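Jendine Countertops: Frequently Asked Questions

Last updated Oct 7, 2025

Ordering

What kinds of tops do you make?

We make solid wood tops for kitchens, desks, workbenches and tables. Most are butcher block, meaning strips of wood glued side by side and then sanded flat. We don't sell stone, steel or tile, and we don't sell sinks or faucets.

What is the difference between Jellura and Zenar?

Jellura is our maple and birch line. It is lighter in color and a bit harder, and it is the one most people choose for kitchens. Zenar is walnut and oak. It costs more and hides stains better. Both lines are made the same way in the same shop and carry the same warranty.

How long does an order take?

Standard sizes ship in 12 business days. Custom sizes take 30. Orders placed in December take longer, as the shop closes for the holidays, and your confirmation email will show the new date.

Can I change my order after I place it?

You can change the size, edge or finish until the order goes to cutting. After that we can only change the delivery address. Call the Adams shop with your order number and we will check where it is.

Do you send samples?

Yes. You can order up to 4 samples at a time. Each one is a small finished block from the line you pick. The grain in your top will not match the sample exactly.

Delivery

Where do you deliver?

Anywhere in the lower 48 states. For Alaska and Hawaii, ask for a quote before you order.

Does the driver carry the top inside?

No. Delivery is to the curb or the garage door. Long tops are heavy, so have at least one other person there to help. Inside delivery can be added at checkout in some zip codes.

What if the top arrives damaged?

Open the box before you sign if the driver will wait. Write any damage on the delivery slip and send us photos within four days. Keep all the packing until we reply. Small dents in the edge can often be steamed and sanded out, and we will send you the steps if you would like to try that first. If you would prefer a replacement, we will arrange the pickup.

Installation

Can I install it myself?

Yes, if you are used to basic tools. Let the top sit in the room for a few days with the packing off, flat, with air on both sides. Don't lean it on a wall. Wood takes up moisture and gives it off, and a top that has not settled may cup after it is fixed down.

How should it be fastened?

Use screws from below through slotted holes or brackets. Wood moves across its width with the seasons, and slots let it do that without splitting. Do not glue the top to the cabinets.

Can I cut it at home?

You can. Use a fine-tooth blade, support both sides of the cut, and seal the cut end the same day. Cutting does not void the warranty, but mistakes made while cutting are not covered.

Can you cut the sink hole for me?

Yes. Send us the template that came with your sink. We don't cut from a photo or from a model number. Undermount sinks need extra finish on the inside edge of the hole, and this is included in the cutout price.

Look and color

Will all the strips be the same color?

No. Wood from one tree can vary a good deal, and each top is made from many boards. We sort out boards with large knots, but we don't sort for color unless you pay for select grade.

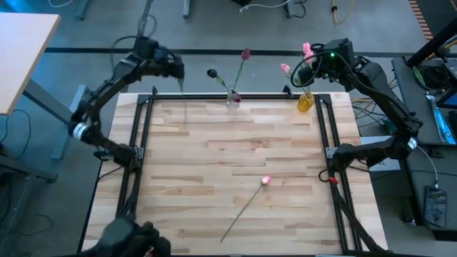

How much variation should I expect in a light top?

Light woods vary in tone more than people expect, and we get more questions on this than on any other point. Sapwood is close to white, heartwood is darker, and both can turn up in one order. On the pale butcher-block top in the photo, the strips go from cream to tan to light brown, and the grain shows. A top with that much range is within our standard grade. If you want it more even, choose select grade, which adds $900 to a full kitchen order.

Will the color change over time?

Yes. Maple and birch turn slightly yellow. Walnut gets lighter. Move cutting boards and small appliances every so often during the first year, or you may see a patch where they stood.

Care

How do I clean it?

Wipe with a soft cloth, warm water and a little dish soap, then dry it. Don't use bleach, ammonia or scouring pads.

How often does it need oil?

Oiled tops need a coat once a month for the first year, then whenever the surface looks dry. Put it on in the evening and wipe off what is left in the morning. Tops with our hard finish do not need oil, and oil will not soak into them.

Can I put hot pans on it?

No. Use a trivet. Heat marks in an oiled top can usually be sanded out. In a hard finish they can't be fixed in one spot, and the whole surface has to be redone.

Returns

Can I return a top?

Standard sizes can be returned within 30 days if they have not been cut, drilled or finished. You pay the return freight. Custom sizes and tops with a sink cutout can't be returned unless they are damaged or we made them wrong.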